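Home | Shop | Classes | FAQ | Find us

Your questions, answered (by me, Nele)

I get the same emails every August when people start thinking about home brew sodas and syrups for the fall, so I finally typed up my answers. If yours isn't covered, write to me and I'll get to it in the evening, after nine or so, once the kettles are clean.

What is a syrup class like?

Pretty relaxed! We meet in the back kitchen at Tromach, put on aprons and make two syrups from scratch. One is always ginger. The other depends on what I found at the market (last time it was rhubarb, and we all went home pink to the elbows). You take your bottles with you.

Do I need to bring anything?

Closed shoes and a tote bag. I have knives, pans, bottles, labels and far too many funnels.

How long does homemade syrup keep?

In my fridge, 3 weeks for the fruit ones and a bit longer for ginger. I freeze whatever I won't get through in ice cube trays and then tip the cubes into a bag. If a bottle smells yeasty or fizzes when you open it, pour it down the sink. I know it hurts.

My ginger syrup came out bitter. What did I do?

Probably boiled it too hard, or left the lemon peel in too long. I keep mine at a low simmer and pull the peel out after ten minutes - white pith is the usual culprit. Gisela Schwerdtfeger, who taught me, peeled her lemons with a potato peeler and I still do it her way.

How much sugar can I cut?

Some, sure. I've gone down to 150 grams for a small pan and liked it, but it came out thin and I had to drink it within a few days. Sugar is doing a lot of the keeping for you, so if you cut it, make less.

Can I use the syrup with canned soda?

Of course you can, I'm not a snob about it! A splash of sour cherry in a plain cola is one of my favorite things on a hot afternoon. Go easy, though, because most canned soda is sweet enough already. Taste first, then add a teaspoon at a time. Lemon and lime sodas like something sharp, and plum is lovely in them.

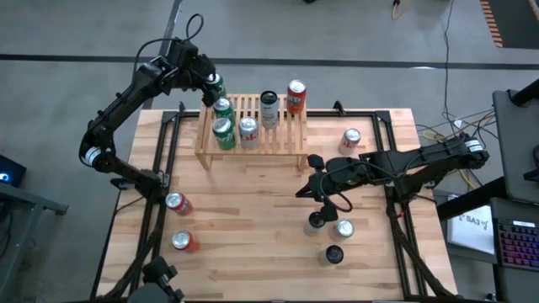

Can I book a private group?

Yes, up to 12 people. Write to Uwe Kuhlmann, he keeps the calendar and is much quicker with email than I am. Tell him about allergies when you book, please, and not on the day.

Do you ship?

Syrups no, I lost too many bottles in the mail. The dry spice mixes from Nuritz, yes. They go out in small padded envelopes and usually turn up in 2 or 3 days.

Is there parking?

On the street, and it fills up by six. Try behind the bakery.

14 comments | 31 shares

Contact | © Tromach Kitchen | Back to top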